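Speaker notes — Small repairs in rental flats
Hillon community hall, November, 2 pm start
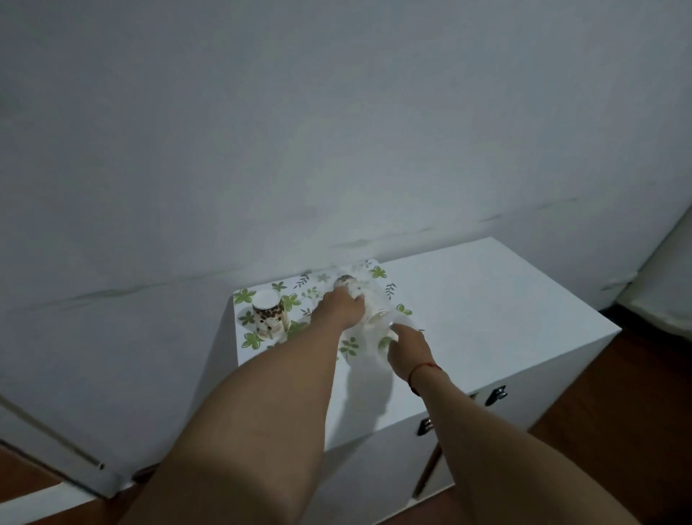 Scuff marks on a white wall, just above cabinet height.

Open with the question of who in the room rents. Wait for hands.

Most bond disputes I see are over walls. Fair wear and tear is the phrase to learn. Explain it slowly, people mix it up with damage.

Condition report. Fill it in yourself and keep a copy. Lahcen Zerouali has the blank forms at the side table — mention him early so they don't all queue at the end.

Marks on paint: damp cloth, a bit of dish soap, test a corner first. Skip the abrasive sponge, it leaves a shiny patch on matt paint. Don't touch up with leftover white. Whites vary and the patch will show.

The Tahiri Street story. Tenant was asked for 500 dollars to repaint one hallway, had dated photos, paid nothing. Keep it short.

Then the bigger one, the 3,000 dollar claim over a bathroom leak. Point is she reported it by phone and had no record. Put it in writing, even a text.

Furniture: felt pads under the legs, leave a gap behind anything that backs onto a wall. Ask before drilling — get the yes by email.

Questions. If mould comes up, say that's next month's talk.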